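Section 4. Recording Your First Cloth Demonstrations
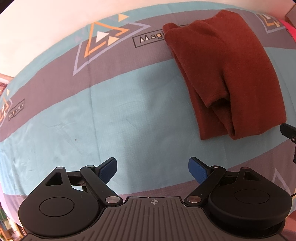 Welcome back, and well done for getting through calibration, which is easily the dullest part of this guide. By now your Skernell hand gripper should be charged, paired with the Truvach recorder app on your phone or laptop, and showing a green dot next to its name. If the dot is yellow, please go back to Section 3 and run the finger travel check again before you read any further. It takes two minutes and it will save you an afternoon.

In this section you will record a short batch of demonstrations with soft things: washcloths, small blankets, scarves, fleece, that sort of item. We start people on cloth because it is forgiving (you can drop it as often as you like!) and because the learning system needs a great deal of it. A mug looks like a mug from most sides, but a folded blanket takes a new shape every time you put it down, and the system has to see plenty of those shapes before it can make a sensible guess about where to pinch.

4.1 Before you start

Choose a surface you would normally use for the job. A bed is fine, a sofa is fine, a kitchen table is fine. You don't need to buy a plain sheet or clear the shelves. Patterns, prints, wrinkles and household clutter are all welcome in the recordings, and the training team would much rather have your real bedroom than a tidy imitation of one.

Do have a quick look around for anything private, such as letters, family photos, or a screen left on. The camera on the gripper has a very wide lens and takes in more of the room than you expect. Straight edges will look bent in the preview, and a flat mattress can look like the top of a balloon. The software corrects for this later, so leave the lens settings alone.

CAUTION: Take off loose bracelets and roll up long sleeves. The linkages on either side of the gripper close with more force than they seem to, and a cuff caught in the joint is a nuisance to get out.

4.2 Recording one demonstration

1. Put the cloth down on the surface however you like. Folded, crumpled or half rolled up are all good.

2. Hold the gripper by the handle with your usual hand and squeeze and release the trigger twice. Leave the fingers fully open, with nothing between the pads.

3. Stand where you can reach the cloth without leaning. Point the fingers toward it and keep the whole cloth in the preview if you can. If a bit of it wanders out of view, carry on anyway.

4. Press the record button once and wait for the short beep. Hold still for a slow count of two. This gives the tracker a steady starting point, and it is the step people most often skip.

5. Move in at an easy pace, as if you were reaching for something on a shelf in a shop. Bring one pad to each side of a fold or a hem and squeeze until the cloth is held.

6. Lift, carry and place the cloth according to the task card showing in the app. For your first batch the card will say "pick up and lay flat."

7. Open the fingers completely, back away by a forearm's length, hold still again for a count of two, and press the button to stop.

Note: Please keep your free hand out of it. It is very tempting to smooth down a corner, and all of us have done it, but the system has no way of knowing that a second hand was helping. If you do it by accident, mark the take "assisted" and move along.

4.3 Mistakes are useful

If the cloth slips, don't stop the recording. Open up, go back in, and try once more. A take with a miss and a recovery in it teaches something a perfect take can't. We only ask you to discard a take when the gripper itself has been bumped hard, when somebody walks between you and the cloth, or when the app shows the message "tracking lost."

4.4 How many to record

A first batch is 109 takes. I know that sounds like a lot, but each one is short, and most people finish in about two evenings with a cup of tea in between. Change something every few takes: turn the cloth over, move to the other side of the bed, close the curtains, switch on a lamp, or swap in another piece of fabric. Ten takes from ten different starting positions are worth far more to us than ten copies of the same one.

Once you have uploaded 500 good takes across all your batches, the app will unlock the two-item tasks covered in Section 6.

4.5 Looking after the finger pads

The textured pads pick up lint, and fleece is the worst offender by a long way. Wipe them with a dry, soft brush at the end of each session. Don't use alcohol or kitchen spray, which will make them slick. If a pad has begun to peel at a corner, order the replacement set (Jeltel part 1406) and stop recording until it is fitted, as a loose pad changes the grip enough to spoil the data.

CAUTION: Check that the cable is seated and not pinched under the gripper before you set it down. Lay the unit on its back with the fingers up. Never rest it on the finger tips.

4.6 If something goes wrong

No beep when you press record: the memory is full, or the recorder has gone to sleep. Wake the app, check the space left, and try again.

The preview freezes but the timer keeps running: finish the take as usual. The recording on the gripper is normally fine even when the preview isn't.

Fingers feel stiff on one side: look for threads wound around the pivot pins. Power off first, then pull them out gently with tweezers.

Upload stops partway: leave the gripper plugged in overnight and let the app pick up where it left off.

For anything else, use the Help tab and your message will come through to Senyo Bonsu and the rest of the Cha support desk. Give the take number if you have it, along with a line or two on what you were doing at the time.

Continue to Section 5, Reviewing and Labeling Your Takes.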